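Oficios y talleres | Conversaciones

Tiempo de lectura: 5 minutos

El ruido de una casa con gente dentro

Llegué a Brivia a las diez de la mañana, con el cuaderno y sin haber desayunado. La dueña del taller me había escrito que la puerta estaría abierta y que entrara sin llamar, porque con la lijadora no oye el timbre. Así lo hice. Me ofreció un café antes de preguntarme cómo me llamaba, y a mí esto me pareció un buen comienzo.

Brivia es un taller de restauración de persianas y contraventanas antiguas, en una calle estrecha detrás del mercado. Ella lo abrió hace 14 años. Antes había trabajado en una fábrica de ventanas de aluminio, Brorell, donde aprendió, según me dijo, «a medir bien y a aburrirme mucho». Prefiere que su nombre no aparezca en este texto. «Pon el nombre del taller, que es el que paga la luz», me pidió, y respeto su deseo.

Le pregunté por qué alguien restaura una contraventana cuando puede comprar una nueva. Se quedó pensando un momento. «La gente viene por el dinero o por la abuela», respondió. «Los que vienen por el dinero han oído que la madera vieja dura más, y muchas veces tienen razón. Los que vienen por la abuela quieren oír otra vez cómo se cierra. Yo eso lo entiendo muy bien. Cada contraventana tiene su golpe.»

Me explicó que el pino de las casas viejas de este barrio creció despacio, y que tiene los anillos muy juntos. Cuando lo corta, huele todavía a resina. La madera que compra ahora para las reparaciones viene de árboles más jóvenes y bebe el agua con más facilidad, por eso la deja en el almacén todo un invierno antes de tocarla. Los clientes nuevos se impacientan con esta espera. Una vez un señor le ofreció pagar el doble si terminaba antes del verano, y ella le devolvió la señal.

La pintura es otro asunto. En algunas hojas encuentra capas de verde, de marrón y otra vez de verde. La capa más antigua suele contener plomo, y por esta razón no lija nunca en seco sin mascarilla y sin aspiración. «Al principio lo hacía en el patio, con un pañuelo en la cara», confesó. «Era una tontería muy grande. Ahora a los aprendices que hacen eso los mando a casa.»
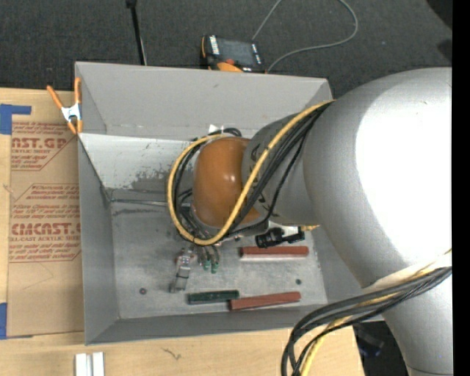
Radulović opina que el aprendizaje debería ser más largo, y que con dos inviernos en el taller una persona sabe cambiar una lama pero todavía no sabe decidir si hay que cambiarla. Se lo repetí a ella y estuvo de acuerdo solo a medias. «Decidir se aprende equivocándose, y eso puede ser en un mes si el cliente es exigente», dijo riendo. Después se puso más seria y añadió que el problema es pagar a quien aprende. Un aprendiz estropea material, pregunta mucho y merece un sueldo. Ella ha tenido tres en todos estos años. Una montó su propio taller, otro trabaja en Koka, la empresa de andamios, y el tercero sigue con ella y aquella mañana estaba fuera, tomando medidas en un ático.

Quise saber cuánto cuesta restaurar una pareja de contraventanas. Aquí fue muy prudente, porque depende del estado de los herrajes. Los herrajes, me dijo, son la mitad de su trabajo, aunque los clientes no los miran. Tiene cajones llenos de bisagras, de fallebas y de esos hierros pequeños con forma de cabeza que sujetan la hoja contra la pared. Guarda 50 de estos hierros, todos diferentes, y cuando un cliente ha perdido uno busca el hermano más parecido. Si no lo encuentra, lo encarga a una fragua que está a 15 kilómetros, y entonces el presupuesto sube.

Hablamos también del ayuntamiento. Existe una ayuda para los edificios protegidos, pero hay que pedirla antes de empezar la obra y con fotografías de cada ventana. Muchos vecinos lo descubren cuando la contraventana ya está desmontada en el suelo del taller. «Yo lo digo por teléfono, antes de decir buenos días», me aseguró. Le parece mal que la ayuda no cubra los patios interiores. Las ventanas de los patios son las que más sufren, según ella, porque no les da el sol y la humedad se queda en la parte de abajo.

Le pregunté qué consejo daría a una persona que tiene contraventanas viejas y no quiere gastar. Contestó deprisa, como quien lo ha dicho muchas veces: abrirlas y cerrarlas todos los días, limpiar la ranura de abajo en octubre, poner una gota de aceite en las bisagras y no pintar nunca encima de una pintura que se levanta. También me recomendó mirar los tornillos. Un tornillo flojo deja caer la hoja unos milímetros, la hoja roza, el dueño la fuerza, y al final se rompe la espiga, que es lo más caro de arreglar.

En mi país las ventanas de mi infancia no tenían contraventanas, solamente cortinas gruesas, y se lo conté. Quiso saber si entraba mucha luz por la mañana. Le dije que en junio, muchísima, y que mi madre ponía una manta. Le gustó lo de la manta. Me contó que su padre cerraba las hojas a la hora de la siesta, siempre primero la izquierda, y que ella todavía se duerme si oye ese sonido en una casa ajena. «Me pasa en las obras», dijo. «Tengo que salir al balcón.»

Antes de irme me enseñó una hoja de castaño que lleva 10 meses esperando. El propietario vendió el piso y los nuevos dueños no saben si la quieren. Ella les ha escrito dos veces. Mientras tanto la tiene de pie, separada de la pared con unos listones para que respire, y de vez en cuando la gira.

Contacto | Aviso legal | © Todos los derechos reservados | Volver arriba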